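4.2 Setup and Commissioning of the Danine Kit

The Danine kit was the second of the two products we bought for this review, and the more expensive one at $3460 per arm, gripper not included. Kulska, which sells it, describes the package as "ready for research," a phrase we had already met in the Zovow brochure and had learned to read slowly. The Kulska box held a mounting plate, a cable set, a calibration board, a license key and a printed guide of 38 pages. Eleven of those pages were safety warnings, and one was blank except for the words "Notes on Calibration." We kept it for our own.

We set ourselves the same rule as for the Zovow kit in Section 4.1. The people doing the setup could use the printed guide and the vendor's public help pages, and nothing else. They could not call support until they had been stuck on one step for a full hour. This rule was meant to copy the life of a small lab with no robotics engineer on staff, and it did so with more accuracy than we enjoyed. Support was called four times. Twice the answer was to restart the controller, and once it was to restart it again but leave it off for longer.

Mechanical assembly went well. The plate fit the flange on the first try, the screws supplied were the screws needed, and the torque values in the guide matched the ones on the help pages. We mention this because it was the last time the two sources agreed. The guide asks for the software to be installed before the wrist camera is plugged in, while the help pages ask for the camera first. We tried both orders. Either one works, provided the other has been tried and has failed.

Figure 3 gives the view from the wrist camera once the stream was up.
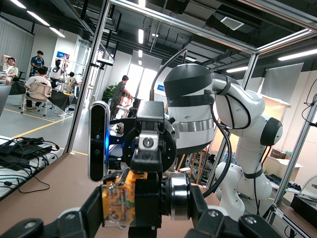

Figure 3. Wrist camera view with the kit mounted, before cropping.

Camera placement is the point on which the Danine kit differs most from its rivals, and it deserves more room than the guide gives it. Kulska puts the camera close in and pointed along the tool, on the theory that the fingers should always be in view. We agree with the theory. The price is paid in picture area: in Figure 3 the gripper and its orange-yellow housing take up the lower center of the view, and a policy trained on this stream will spend much of its early life getting to know its own hardware. Past the gripper there is a second white arm with its cable looping down, and past that a good deal of our lab, including a potted plant. The default crop setting in the kit's software trims the top of the view and leaves the rest alone. For two-arm work we think this is the right choice, as the other arm is worth seeing. For single-arm work we ended up with a tighter crop, which cut the size of our logs and did no harm to the grasp results in Section 5.

Hand-eye calibration was the slow part. The routine asks for 17 poses of the calibration board, and it does not say which one it disliked until all of them are done. Our first run failed, and so did our second. The third passed with an error small enough that the software displayed a green check mark and, for reasons of its own, played a short chime. We could not find the setting that turns off the chime. Repeat runs in the following weeks were quicker, and by June a full calibration fit comfortably inside a coffee break, though not a short one.

Cable routing is left to the buyer. The guide says to "secure all cables neatly" and offers a drawing of an arm that has none. We used fabric straps at the wrist and left slack at the elbow, then moved the slack after a rotation of the last joint pulled the camera plug halfway out. The plug has no lock. The Yalçınkaya adapter, sold separately, adds one, and we would suggest that anyone planning long runs buy it with the kit. It is a small bent piece of metal, and we have come to think highly of it.

Software updates arrived twice during the test period. The first fixed a dropped frame problem that we had blamed on our own network, with some heat, and had rebuilt the network to solve. The second changed the default units in the pose log from millimeters to meters. The change was listed in the release notes, on the second page, under "Minor." All results reported in Section 5 were collected after that update and are given in millimeters.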